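Success rate is the wrong headline for household manipulation

The Kimance tabletop results have been read mainly for one figure. A policy trained on 539 hand-held gripper demonstrations placed thin utensils in an upright holder, and in a fair share of trials it put away everything on the table. The comparison policy, trained on 2,000 demonstrations of mixed kitchen tasks, did worse. The usual reading is that narrow data beats broad data. I think the result supports something more modest and more useful: the scoring decided the ranking, and the scoring was poorly chosen.

Consider what the task asks for. A chopstick on a tablecloth is a few millimetres high. The fingers have to come down on both sides of it, close without dragging the cloth, and lift while the stick is free to pivot in the grip. The two sticks that lie almost parallel are harder than a stick on its own, as the gap between them may be smaller than a finger pad. A skewer is harder again. All of these count as one item each in the published score.

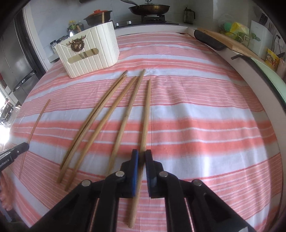 Counting every item the same is the only fair way to do it, Bidau wrote in reply to a draft of this piece, because any weighting by difficulty brings in the author's own opinion of what is difficult, and the reader then has two things to distrust instead of one.

I accept the risk but not the conclusion. An unweighted count is also an opinion. It says that the third easy stick is worth as much as the first hard one, and a policy can collect a respectable score by taking the isolated items and leaving the close pairs on the cloth. That appears to be what the broad policy did not learn to do and the narrow one did. The narrow policy was better at choosing, which is a real skill, though it is a different skill from grasping and should be reported on its own line.

There is a simple remedy that needs no weighting. Report the attempts by spacing. For each grasp, record the distance from the target to its nearest neighbour at the height of the fingers, and the angle between the two. Plot success against both. The Curkivholm group did this on a smaller set of 33 layouts and the curve told more than their average did: performance was flat down to a certain gap and then fell sharply. A reader who wants to know whether the method will cope with a crowded table can look at the left-hand side of the plot.

The second weakness is the treatment of layout. Kimance describes its layouts as random, but a handful of sticks dropped by a person from the same chair will tend to fan out in the same direction, with the far ends towards the holder. A policy can absorb that habit. It will then approach from one side with one wrist angle and look competent until somebody lays a stick crossways. Spoons add a further case, where the bowl and the handle call for different grasps and one spoon may be partly hidden from a wrist camera by the finger that is about to pick it up.

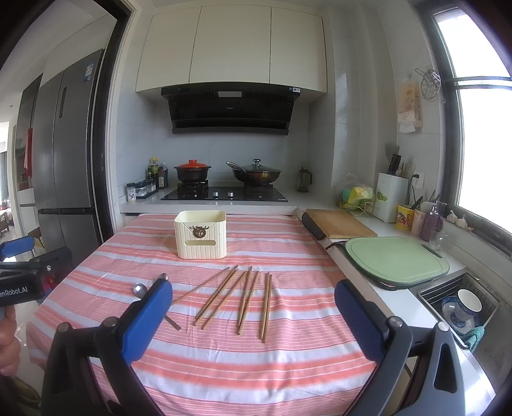 None of this requires a larger dataset. It requires a record of stick angles relative to the table edge, published as a histogram alongside the score. If the histogram has one tall peak, the claim should be restricted to that peak. If it is broad, the authors have earned the word random. Either way the cost is an afternoon of labelling, much of which can be done from the first still of each demonstration.

The third point concerns insertion. A holder with an open top is forgiving. A stick can enter at a tilt, touch the rim and still finish inside. The Kimance protocol scores this the same as a clean vertical entry, and says nothing of whether the holder moved. For a robot that has to repeat the job, a holder pushed two centimetres each time is a fault that builds up, and it ought to be measured. Chettiar's protocol logs holder displacement after every placement and I see no reason for others to leave it out.

I would still use the Kimance data. The demonstrations are careful, the collection method is cheap, and working on ordinary cloth with its creases is a better test than bare white board. My objection is to a single percentage carrying the argument. Until the spacing and angle figures are released, the claim that 539 focused demonstrations are worth more than 2,000 general ones should be treated as untested.

Related items
Wrist cameras and the problem of the hidden target
What counts as a trial? Notes on the Chettiar protocol
Curkivholm layouts: spacing curves explained
Hand-held grippers compared with teleoperation
Soft finger pads and thin objects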